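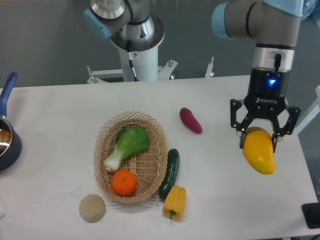 December, afternoon, about 3 pm

Basket sorting, notes for me and for Kimie.

Today I worked with the produce again. The white table, the oval wicker basket, and the saucepan with the blue handle. The basket is the one Grażyna bought from Sitompul last spring. I like it more than the plastic one, but the lattice catches thin stems, so look at the bottom after you take the leafy things out.

Order of things today. Bok choy first, then the orange, and after that I wanted the mango. I am still not sure this is the right order. The bok choy takes much place when it lies across the basket, and the round things then have to find their own corner. Reinhold says to put the heavy ones in first, as one does with shopping. I want to try it his way tomorrow and compare.

Mango: smooth and glossy skin, so please hold it with care. I wiped it with a dry cloth before we began. Last week one had a soft spot near the stem and I did not notice until there was juice on my sleeve. Now I press every one lightly with the thumb in the morning.

Sweet potato: the purple-red one stays on the table beside the basket until its turn. I brushed off the soil over the sink. Do not wash it, it keeps badly when it was wet. (Lụa told me this, and my own kitchen agrees.)

Saucepan: I keep it at the left end of the table, handle turned to the back. If the handle looks to the front, I hit it with my elbow. The inside is polished and gives back the ceiling light, a bit annoying when I sit low.

To buy: one more bok choy, the leaves get tired after a day. Two oranges. I wrote 20 on the list for Ingeborg, in the same currency as always, and she can keep the receipt in the Wekia folder.

Open question: does the basket need a cloth inside? It would protect the fruit, but then it slides. I will ask Kimie.

Stopped at 5:10 pm. Bok choy goes in the fridge, lower drawer. Orange and mango can stay out over night.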